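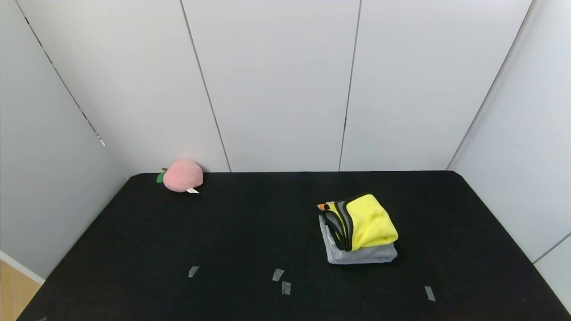

Part-time folder and sorter wanted at the Jarkcombe linen room

We are looking for one more pair of hands to join us at the back of Dorkwood House, where all the cloths, towels, covers and odd bits of fabric from the playrooms and the kitchen come to be sorted, folded and put away. If you are the sort of person who cannot walk past a crumpled towel without giving it a shake, please read on, and please forgive us if we go on a bit. We are fond of this job and would like it to go to someone who will be fond of it too.

The hours are 9 a week, split over three mornings, and we start at half past eight with the kettle. You would be working alongside Natsumi Hattori, who has run the linen room since we moved over from the old building, and Garba Okafor, who does the deliveries and will lift anything heavy if you ask him before he has got his coat on.

What you would be doing

Most of the morning goes on folding. The bags come in from the upstairs rooms and get emptied on to the tables, and then it is a matter of working through them a piece at a time. Microfibre cloths make up the biggest part of it. We keep the greys and the yellows as separate sets on the shelves, although they often share a table while they are being done, and we like them folded into neat oblongs with the fold facing out so that people can take one without bringing down the lot. The yellow ones are thick and springy and never want to lie quite flat. You get the knack of it after a morning or two – press from the middle, then do the ends.

Garba's last count of the shelves came to 602 cloths of all kinds, which sounds alarming but really isn't, as only a portion of them is ever down with us at one time. 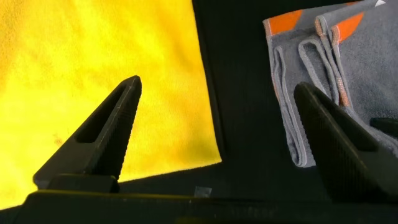

The other bits and pieces

Besides the cloths there are the fancier fabrics, and these are the part of the job people tend to ask about. We look after dressing-up things, cushion covers and table throws for the playrooms, some ribbed, some fleecy, and a good many with shiny shapes on them. They need a gentler hand. Shiny pieces are folded with the decoration inwards and no heavy pile on top, please, and anything with a loose edge goes in Ayane's mending basket with a safety pin through it. Ayane Kinoshita comes in once a fortnight and is a wonder with a needle, so you would not be expected to sew, only to spot what needs sewing.

Soft toys turn up too. The children post them into the laundry bags and we find them among the towels. We have a plush peach with a little green leaf that everyone has become attached to. Toys go on the side shelf and are taken back upstairs at the end of the morning, along with anything else that is plainly somebody's treasure.

Once a month we also make up the parcels for our sister house at Trastenitz. There are 31 parcels in a full run, each with its own list, and that morning is busier than the others, so we put the radio on and bring cake. You would be shown how the lists work and you would do your first run with Natsumi at your elbow.

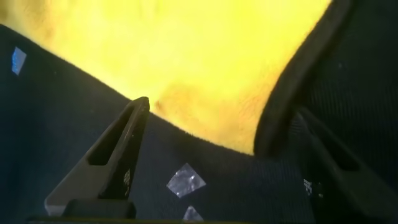
Yellow cloth next to dark fabric with silvery patches.

Who we are hoping to hear from

You don't need to have done this kind of work before. We would like someone patient, reasonably tidy and happy to stand for a good part of the morning, though there are stools and you are welcome to use them. A fair eye for colour helps when you are telling navy from black. Some people like to chat while they fold and others prefer to be left in peace with it, and we have room for both. If you have a bad back or sore hands, do tell us, as we can usually arrange the work to suit.

We pay monthly, the shifts can be swapped within reason, and there is a proper break at half past ten. Parking is in the yard behind the house. The bus stops at the bottom of the lane and it is a bit of a climb from there, so allow yourself ten minutes on your first visit.

How to apply

Write a few lines to Pao-chu Mok at the Dorkwood House office, telling us a little about yourself and which mornings you could manage. A letter is fine, or leave a note at the front desk. There is no form. We hope to have someone started in April, and Shahzad Lashari will be showing people round beforehand for anyone who would like to see the room first – just ask for him at the desk, any morning before noon.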